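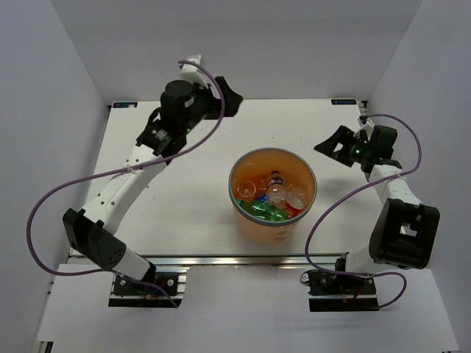 Holleck Two-Arm Station – Operator Guide

Section 4. Recording Sorting Examples

4.1 Before recording

1. Place the bin on the white work surface between the two arms, close to the near edge. Both grippers must be able to reach over the rim.
2. Load the bin with mixed empty containers. Keep the pile low. Include clear, colored and crumpled items in each load.
3. Raise both arms so that the grippers are above the rim and empty.
4. Check that the indicator light at each wrist is green. If either light is off, see Section 7.
5. Confirm that each purple cable is tied to its arm and has slack for a full turn of the wrist.

CAUTION: Keep hands outside the enclosure while the arms are powered. Use the stop switch before changing the load.

4.2 Recording an example

1. Enter the operator name and the load number in the Simard log window.
2. Press Record and wait for the tone.
3. Guide one arm to a single container, close the gripper and lift it clear of the bin.
4. Set the container down on the open surface and return the arm to its raised position.
5. Press Stop. Mark the example Good, Partial or Failed.

Note: Failed grasps are kept – do not delete them. The learning system uses them in training.

4.3 Changing the load

Change the load after 15 examples. Turn the containers over by hand so that different items lie on top. Each full set contains 78 examples, and the last load of a set may be short.

4.4 Closing a set

Export the set to the Endcombe drive and record the total on the station sheet. Report damaged cables or missing examples to Naledi Ndlovu, extension 1265. Sets that lack an operator name will be returned for correction.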